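Section 4. Setting up the Murnel ballot scanner at the polling place

This section covers placement, power-up and the zero report. It applies to every Clernivville polling place, including the Tô annex. Printer and modem settings are in Section 5. Do not break the transport seal until the delivery sheet has been signed.

4.1 Placement

1. Roll the scanner to its marked position and lock both front casters.
2. Leave 30 inches of clear floor on the side where the ballot box door opens.
3. Check that the screen faces away from the check-in table and from any window.
4. Run the power cord along the wall. Tape it down wherever it crosses a walkway.

CAUTION: Do not lift the scanner by the feed tray. The tray is not load-bearing and a bent tray will cause misfeeds.

4.2 Ballot guides

The feed tray has two sliding guides that keep the ballot straight as it enters. They ship closed and must be opened to ballot width before the unit is switched on. 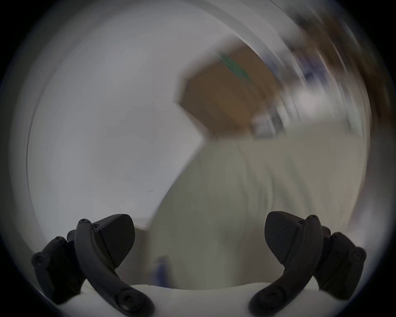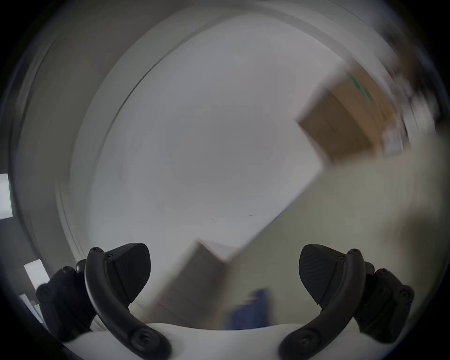
Guide position is checked by the scanner at start-up, and a guide that is out of place produces error 111. Loosen the thumb knob under the tray and move the guides by hand until each one clicks. They should end up facing each other across an open gap, one on the left and one on the right. Tighten the knob again, then slide a blank test ballot between the guides. It should pass freely with very little side play. If one guide sits farther from the center line than the other, loosen the knob and start over.

NOTE: Use only the blank test ballots from the gray envelope. Do not use an official ballot to check the guides, even if it will be spoiled afterward.

4.3 Power-up and zero report

1. Compare the seal number on the memory card door with the number on the delivery sheet. If they differ, stop and call the election office.
2. Turn the key to ON. Start-up takes 150 seconds. The screen stays dark for part of this time.
3. Enter the site code when asked. The code for the Tô annex is 1754. Other sites will find theirs on the inside cover of the log book.
4. Confirm that the precinct name and the ballot style on the screen match the delivery sheet.
5. Select PRINT ZERO REPORT. Every contest, including write-in lines, must show a total of zero.
6. Have two election judges from different parties sign the tape. Leave it attached to the printer.
7. Select OPEN POLLS at the official opening time and no earlier.

CAUTION: If any contest shows a total other than zero, do not open the polls on that unit. Turn the key to OFF, place voted ballots in the auxiliary bin and request a replacement scanner.

4.4 If error 111 appears

Press CLEAR once. If the message comes back, repeat the steps in 4.2 with the key in the OFF position. If it comes back a second time, write the time and the unit number in the log book and call the Fomum service line - the number is printed on the back of the ballot box.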